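## 3. Data and Method

### 3.1 Set recordings

The corpus consists of 581 recorded DJ sets in house, techno and related club styles. All sets were taken from the Padar archive, which stores the mixed audio together with a tracklist supplied by the performer or the hosting venue. Sets shorter than 30 minutes were removed before the count given here. Where the same set had been uploaded more than once, the version with the higher bit rate was kept.

Audio was converted to mono and resampled to 22,050 Hz. Tempo was estimated over windows of 15 seconds with the Josar beat tracker, using its default settings. Windows in which the tracker gave two competing values, one double the other, were assigned the value closer to the median of the set. 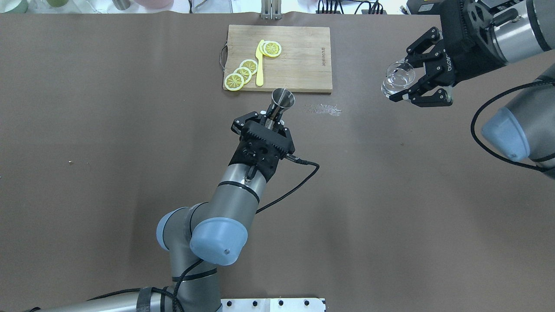

### 3.2 Transition labels

A transition is defined as the span in which two tracks are audible at the same time. Start and end points were marked by 3 annotators working separately, each with at least two years of experience in mixing. A transition was kept when all annotators placed its start within eight beats of each other. This left 1,616 transitions for analysis.

Each transition received one of four labels following the Amirska scheme: long blend, bass swap, cut, or effect-led. The original scheme has a fifth label for spoken breaks - it was dropped, as club sets in the archive rarely contain speech. Transitions that matched two labels were given the one that covered more beats.

Cuts were the hardest class to mark. Many last less than one beat, and the start point then depends on how the annotator treats the reverb tail of the outgoing track. We counted the tail as part of the outgoing track only while its kick drum was still present.
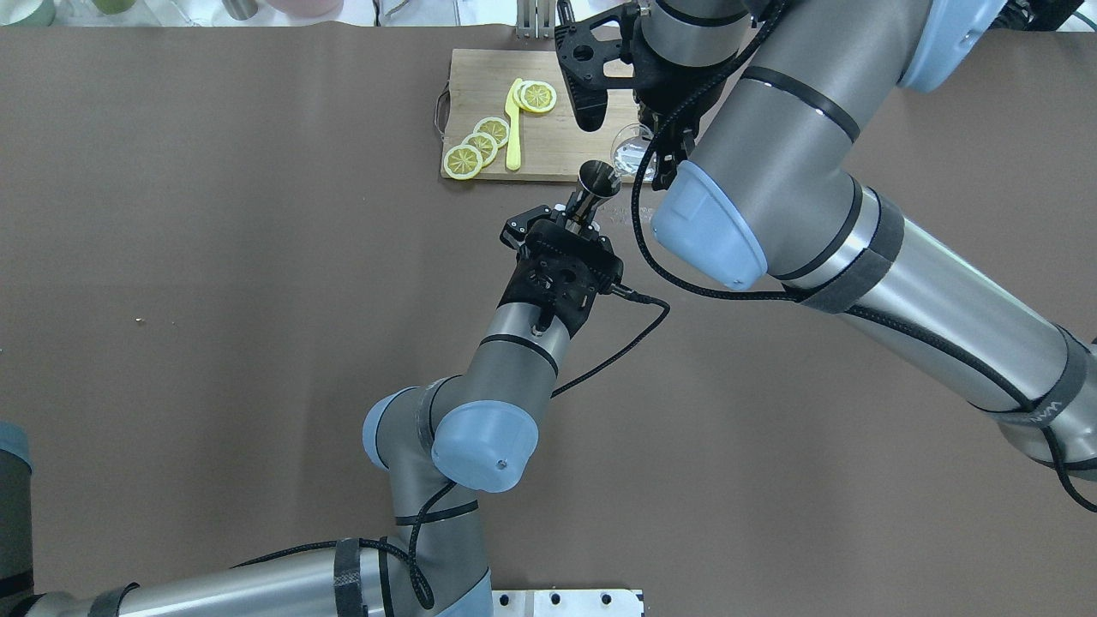
**Figure 1.** Robot arm with a small jigger held in its gripper.

### 3.3 Energy measure

Energy was computed as the mean loudness of the band below 150 Hz, normalized within each set. Normalizing across the whole corpus was tested first, but differences in mastering between venues were larger than the differences of interest.

The change in energy over a transition is the mean of the 32 beats after its end minus the mean of the 32 beats before its start. For sets with irregular meter the same span was measured in seconds, using the local tempo. Van Wyk smoothing was applied to the resulting curves with a window of four bars. Transitions that fell within 64 beats of the start or end of a set were left out of this step but kept in the label counts.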